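Inicio | Visitas | Talleres | Agenda | Contacto

Visita a la fábrica de tableros Bianchini
24 Sep 2018

Llegamos a Grundcombe con el autobús de primera hora y entramos por la puerta del almacén, que es por donde reciben a los grupos en la jornada de puertas abiertas. Nos atendió Rommel Ocampo, encargado de la sección de mesas. Éramos más de los previstos y hubo que hacer dos turnos; a mí me tocó el segundo.

La primera nave es la de corte. La seccionadora estaba parada por la visita y Ocampo explicó el recorrido del material con un tablero ya cortado encima de un carro. En agosto cambiaron el sistema de aspiración y, según él, se nota sobre todo en el lijado. El taller saca 200 tableros de mesa en una semana normal y ha llegado a 300 cuando hay pedidos de colegios.

El lijado se hace en 4 pasadas. Después viene el barniz, en una sala cerrada que vimos desde el pasillo, a través de un cristal. El olor llega igual. Las piezas reposan en estanterías con ruedas hasta el día siguiente y de ahí van a revisión.

En la sala de revisión estuvimos más tiempo. Fulvio Santoro enseñó a mirar el acabado al contraluz, agachando la cabeza hasta casi la altura de la mesa. Prefiere las maderas claras, aunque son las que dan más trabajo, y no descarta un tablero por tener un dibujo irregular. 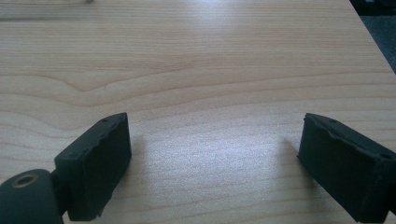
Cuando la veta corre recta y de pronto hace una onda ancha, como una V suave, Santoro procura que quede lejos del canto - dice que así la mesa se ve más tranquila. Los clientes de Pirico piden lo contrario y quieren la onda bien visible.

Al final pasamos por el embalaje y por una pequeña exposición con sillas de la serie Drallard, que no se fabrican allí. La visita duró algo más de lo anunciado. El turno siguiente es dentro de seis semanas y hay que apuntarse por teléfono.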